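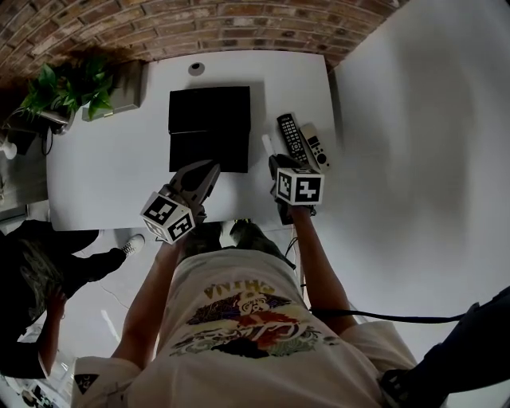
Sample still: white table, both hands in use.

Drosel sequence diagrams

Hi! I'm Renata Zieliński, and these are the UML sequence diagrams I drew while untangling Drosel, our order system. There are 183 diagrams with 2,840 messages between them (yes, my wrist hurt). Each one is a text file you can diff, plus a rendered SVG.

Folder names match the services: furum for billing, homa for stock. If a lifeline has a dashed box, I was guessing at the class name, so please check the code before you quote me!

I left out error paths for the 4 oldest use cases. They loop back on themselves and I couldn't get the nested alt blocks to read well. Want to try? Open a pull request, one diagram per commit, and run the lint script first. I usually merge on Sunday.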